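Diraler grasp planner – licence and downloads

Hello, and thanks for finding your way to the Diraler page. I'm Gemma Donati and I look after the planner side of things at Nitgate, so if something on here is wrong it's probably my fault and you can tell me so.

Diraler is a planning tool for mobile arms that have to pick things up in ordinary rooms. You give it a room model, an arm model and a target, and it gives you back a path for the arm and a place to put the fingers. It doesn't do your perception for you (have a look at Kusudent if that's what you're after, the two talk to each other happily) and it doesn't drive the base. What it does do is think hard about the last little stretch, when the arm is close to something soft or low or awkward and most planners start to get silly.

I've been using flat things as my test set for ages now. Books, magazines, envelopes, place mats. Flat things are horrible! There's hardly any side to get hold of, and whatever they're resting on is in the way of your fingers. Kasun Wijesinghe wrote the original contact code and he still sends me rude messages whenever I add another paperback to the list, but I do think they've made the planner better than any number of mugs and tins would have.

The bedroom is the room I open first when I've changed anything. It's got a low bed, a lamp on the nightstand, a big glass door on to the garden, and a Richard Bachman paperback lying flat on the mattress near the edge. If the planner can bring a fingertip down to the bottom edge of that book and keep the rest of the arm sensible, I'm fairly relaxed about the rest of the release.

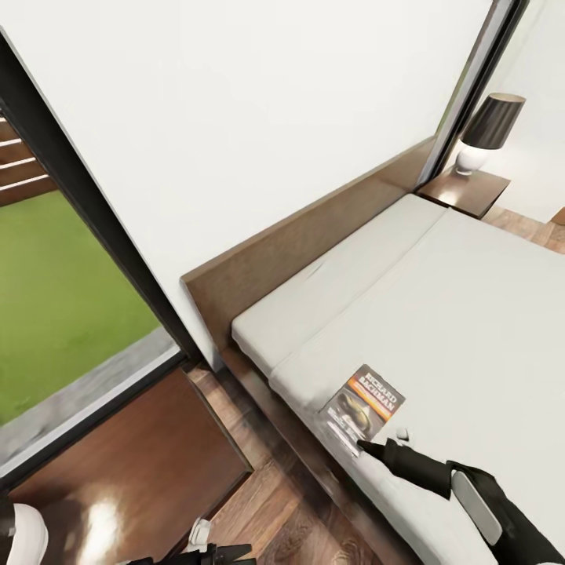 Can I use Diraler with an arm you don't list?
Any arm with a URDF file will load, though you'll need to fill in the fingertip shapes yourself in the gripper sheet, and that takes a bit of patience the first time.

What's in the download

You get the planner itself, the viewer, the gripper sheet editor and 112 rooms to practise in. There are 887 objects to go with them, all with mass and friction filled in, and you can swap your own in by dropping a mesh into the objects folder and pressing Rescan. The viewer runs on a plain office laptop. The planner likes a proper graphics card but will put up with not having one – it just gets slower, and you'll want to turn the path smoothing down to 2.

The setting I get asked about most is surface give. It tells the planner how far a finger may press into whatever is under the object before it has to back off. For tables leave it at nought. For beds and sofas I start at 3 and work upwards, and I'd save a copy of your settings first, as the old values aren't kept. (Sorry. It's on my list.)

Joshi users: the bridge is included, but you need to switch it on under Tools, then Connections. Chaminda Munasinghe rewrote it for the June release and paths now arrive with their timings attached, so please delete any little scripts you had for adding them.

Licences

One licence covers one team, on as many machines as you like. Teaching licences are free and Tracey Dunmore sorts those out, usually the same day if you write before noon. Please put the name of your course in the message or she'll only have to write back and ask!

Updates are included for as long as the licence runs. If yours lapses the planner carries on working, you simply stop getting new rooms and fixes.

For help with installing, use the contact form and choose Diraler from the list. Nuwan Hettiarachchi picks those up, and he'll want your log file, so attach it if you can find it. It's in the same folder as the viewer.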